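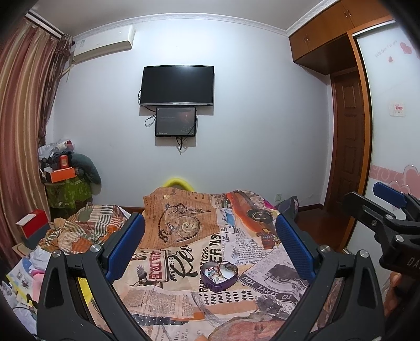 Photograph: Thoa Đồng for Drernitz

Flollby Blackout Roller Blind
Product reference 2137

Bedroom blinds for residential schools, halls, hostels and supported housing

The Flollby is a made-to-measure roller blind for bedrooms in shared and managed buildings. It is intended for rooms where people sleep at different times of day, including night staff, shift workers and young children, and where the same blind may be raised and lowered by many occupants over its working life. Each blind is cut and assembled to order at the Drernitz workshop in Gruvthorpe.

The blind is offered in two forms. The standard Flollby has a coated blackout fabric and is designed for use with side channels. The Flollby La has an uncoated dimming fabric which softens daylight without excluding it, and is generally chosen for day rooms, north-facing bedrooms and rooms where full darkness is not wanted. Both forms use the same brackets, so one may be exchanged for the other at a later date without drilling new holes.

Fabric

The blackout fabric is a woven polyester with a foam coating on the window side. It may be wiped with a damp cloth and a mild detergent. It should not be machine washed, bleached or ironed. The dimming fabric is a plain weave without coating and may be vacuumed with a soft brush.

Colours are chalk, oatmeal, slate, moss and navy. The window side of the blackout fabric is white in every colour, so that a building fitted throughout presents the same appearance from the street. Purchasers matching an earlier order should quote the order number, as small differences in shade can occur between dye lots.

A book of fabric cuttings is lent on request. We ask that it be returned within the month.

Sizes

Minimum width: 300 mm
Maximum width: 3000 mm
Length: to order, within the limits shown on the order form
Fixing: top, face or side
Operation: spring or crank

Wide blinds are heavier and are supplied with a stiffer tube. Spring operation is not available at the greatest widths, and the order form will show where the crank must be chosen. Where a window is wider than the maximum, two blinds may be placed side by side on a shared centre bracket. A narrow strip of light will be seen between them. For sleeping rooms we recommend that the join be placed in line with a mullion.

Measuring

Please state on the order form whether the blind is to hang inside or outside the window recess.

For a blind inside the recess, measure the width at the top, middle and bottom and give the smallest figure. Give the exact recess size and make no deduction. The workshop makes its own allowance for the brackets, and a second deduction is the most frequent cause of blinds being returned. For a blind outside the recess, give the full width you wish the fabric to cover, with a generous overlap on each side if darkness is important.

Check for handles, trickle vents and tiles that project into the recess. Older sash windows are often out of square. In that case measure both diagonals and write them in the margin of the form, and the workshop will advise whether side channels can be fitted.

A measuring visit can be arranged for larger orders. Visits are carried out by Tài Mạc, who will need access to every room on the schedule and a note of any rooms that are occupied during the day.

Side channels

Light enters a bedroom mainly at the edges of a blind, whatever the quality of its fabric. The optional side channels are slim aluminium sections fixed to the reveal, in which the edges of the fabric run. They are supplied in white or grey with a brush insert. The brush may flatten where a blind is always stopped at the same height, and replacement lengths are sold by the pair.

Channels are not recommended in rooms with persistent condensation. The cause of the damp should be dealt with first.

Child safety

The Flollby has no looped cord or chain in either form. The spring version is drawn down by a bar at the foot of the fabric. The crank version is worked by a detachable handle, which in shared buildings is often held by staff. Beds, cots and other furniture that can be climbed should be kept away from windows irrespective of the type of blind fitted.

Fitting

Blinds are delivered with brackets, screws, wall plugs and a printed guide. Fixings are suitable for timber and sound masonry. For plasterboard and for hollow metal lintels, suitable fixings must be obtained separately. Two people are needed to lift the wider sizes into place.

1. Mark the bracket positions with a pencil and check them with a level.
2. Drill and fix the brackets.
3. Offer up the fixed pin first, then the sprung or crank end.
4. Lower the blind fully and check that the fabric hangs clear of the sill on both sides.
5. If side channels are supplied, fix them only after the fabric has been seen to run straight.

If the fabric wanders to one side, lower the blind and place a short strip of masking tape on the bare tube at the side away from which it is moving. Raise and lower the blind several times before adding a further strip.

Spare parts

Brackets, end pins, crank handles, foot bars, brush inserts and spring units are kept in stock and may be ordered singly. Fabric can be replaced on an existing tube if the blind is returned to the workshop – the label inside the tube end carries the details we need. Please do not remove this label when redecorating.

Orders and delivery

Orders are accepted in writing from schools, housing associations, local authorities and private purchasers. There is no minimum order. A schedule of rooms is requested for larger orders, and each blind will be wrapped and marked with its room number to match. The workshop closes for stocktaking in June, and orders received during the closure are entered on reopening.

Made-to-measure blinds cannot be returned if the sizes supplied were those on the order form. Damage in transit should be reported before fitting, with the packaging kept for inspection.

Guarantee

The tube, brackets and operating parts are guaranteed for two years from delivery. Fabric is guaranteed for the same period against peeling of the coating and failure of the seams. The guarantee does not cover fading, damage by pets, or blinds fitted in bathrooms, kitchens or conservatories.

Contacts

Quotations and fabric cuttings: Loan Thân
Measuring visits: Tài Mạc
Spare parts and repairs: Trinh Thân
Accounts: Bernadette Carroll

Page revised 19 November 2021. Earlier price lists are withdrawn.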